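3.2 Sample and fieldwork

The study draws on records from the joinery and home improvement trade in two towns, Nyanda and Tresov. A postal questionnaire was sent to 200 firms that make or fit doors, windows, cabinets or worktops. Usable replies came from 80 of them. Each of these firms was asked to supply its completed orders for the previous two years, giving 843 orders in all once duplicates and cancelled work had been removed. Interviews were held with the owners or managers of 33 firms, and notes were taken by two members of the team (Athumani and Makokha) working apart.

Orders were coded by type of work, by the number of visits the customer made before signing, and by whether the material was chosen from a full-sized piece or from a hand sample. The last of these proved the hardest to code. Several firms keep large pieces on display but lend out small ones, and their order forms do not say which the customer relied upon. Such orders were coded as mixed and are reported separately in Section 4. Natural stone raised a further difficulty, as a small sample may show little of the veining found across a full worktop (Figure 2).

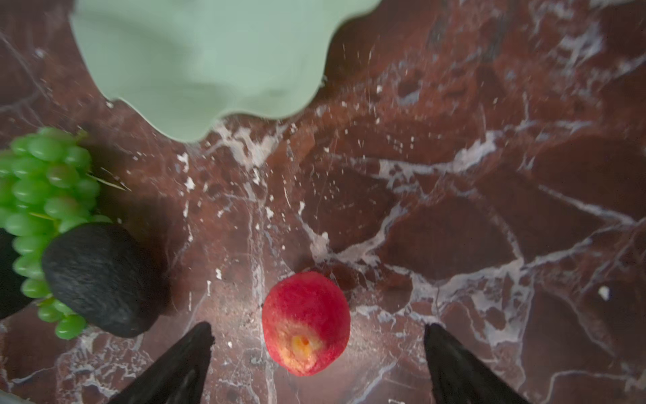 Figure 2. Reddish-brown marble countertop with white and pale pink veining.

3.3 Measures

The main outcome is late change, meaning any alteration to material, finish or size requested after the deposit had been paid. Changes made by the firm itself, for instance when a supplier withdrew a line, were left out. Where a customer altered the same item more than once, only the first request was counted.

Showroom use was measured by the number of recorded visits. Firms without a showroom were kept in the sample and given a value of zero — a choice that is tested in Section 4.3. Order value was taken before tax and grouped into five bands, as many firms were unwilling to release exact sums. Distance from the customer's home to the firm was measured by road.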